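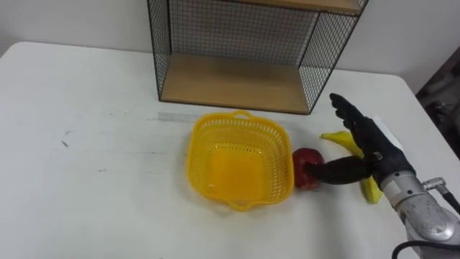
Elikem Laryea put the objection to us early on: if people in Gumbridge keep their onions in the warmest corner of the kitchen, no advice on ventilation will save the crop.

**Figure 3.** Yellow plastic basket on a white tabletop, with a wire-mesh and wood shelf behind.

### 4.2 Where households keep their onions

We took the objection seriously, and it led to the most exciting part of the study! Of the 1,000 households we wrote to in Gumbridge and Fandale, 800 returned the storage diary, and 283 of those kept it going through April, when sprouting usually picks up. Open containers and open shelving (Figure 3 shows both types) were common in the two towns, but the spot chosen for them differed a great deal. Fandale families favored an unheated hallway or porch; Gumbridge families wanted onions within reach of the stove.

The diaries are a delight to read. One Gumbridge cook moved her onions 20 times in a single winter, chasing the coolest spot in the house, and wrote down each move with the hour. Entries like hers let us separate the effect of the container from the effect of the room, a split that the earlier Kumow survey could not make. Room temperature explained more of the spoilage than container type did, in both towns. Section 4.3 repeats the analysis for garlic.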